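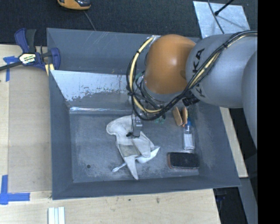
Attachment 1: grey metal bin from above, KUKA arm on the right

Home Tickets Knowledge base Downloads My account

Ticket 484: Label batch comes out one short
Product: Pimerard Labels, desktop version
Customer: Naidoo
Opened by: Marietjie Oosthuizen
Opened on: 26/03/2021
Status: Solved

Marietjie Oosthuizen wrote:

Hello all, and I hope you're keeping well. I'm sorry to come back to you so soon after the business with the fonts, which Wian sorted out beautifully, by the way, and please tell him the accents are all still where they should be.

My new trouble is with the shelf labels. I make up a list in a spreadsheet, save it as a CSV file, and bring it into Pimerard to print. My list this morning had 60 lines and I got 59 labels. I thought one had stuck to the back of another (it does happen with the cheaper rolls), so I went through the whole strip on the kitchen table with a cup of tea, and no, it simply isn't there. I printed it again and had the same result. The printer is the small Neseck we bought from you, with a fresh roll in it, and there is no message on its little screen at all, just the steady green light.

I wouldn't fuss over one label, but we're relabelling the whole stockroom before the May stock check and I don't much like the thought of finding the gaps then!

Wian Sibiya wrote:

Hello Marietjie, lovely to hear from you, and I'm very pleased about the accents. No need to apologise for anything.

Could you tell me which label is missing? If it's a different one each time I'd suspect the printer. If it's the same one I'd be more inclined to look at the list. Could you also do a quick test for me: open the same file, choose Print preview, and see what the total says in the bottom corner. You needn't waste any labels on it.

Marietjie Oosthuizen wrote:

Well, that's a much better question than any I'd been asking myself. It's the same one both times, the brass cup hooks, and they are the very first line of my list. The preview says 59 as well, so I think I owe the poor printer an apology. I'd already had the lid off and cleaned the roller with one of those alcohol wipes. It probably needed it anyway.

I also had a look at the cup hooks to see if there was something odd in the description, a stray comma or one of those curly inch marks, and took it all out so that it just said "cup hooks". Still missing. Then I moved them down to the bottom, and they printed perfectly, but I lost the picture wire, which was now at the top.

Wian Sibiya wrote:

Thank you, moving the line was exactly the right thing to try and it has saved us both an hour. The program is treating your first line as column headings. Would you go to File, Import settings, and look for a box marked "First row contains headings"? If it's ticked, untick it, press Apply and then OK (pressing OK alone doesn't save it in your version, which I know is a nuisance), and bring the file in again.

Marietjie Oosthuizen wrote:

It was ticked! I've unticked it and now all 60 are there in the preview, cup hooks at the top, looking very smug.

I can tell you how it came about, too. Jacobus used to make the lists for us and he always put headings along the top, "Code", "Item" and "Price", in capitals and usually in bold. I've never bothered with them. When he handed the job over I carried on with his settings and my own lists, and it never crossed my mind that the two didn't go together.

Does this mean I've been losing one from every batch? I did a list of 200 last week, all the hinges and catches, and I'm fairly sure I didn't check it.

Wian Sibiya wrote:

I'm afraid it probably does, for any list without headings. The missing one will always be whatever was on the first line, so if you've kept the files you can open each of them, print just that label, and you'll be caught up.

I've asked Charmaine Ntuli, who looks after our help pages, to add a note about the tick box to the import page, and to mention the Apply button while she's there.

Marietjie Oosthuizen wrote:

I have kept them, every one, so that's my afternoon settled. The hinges were indeed missing the top one. Please do close this, with my thanks, and regards to Charmaine.

Wian Sibiya changed status to Solved.

Contact support | Terms of use | © Drurach. All rights reserved. | Back to top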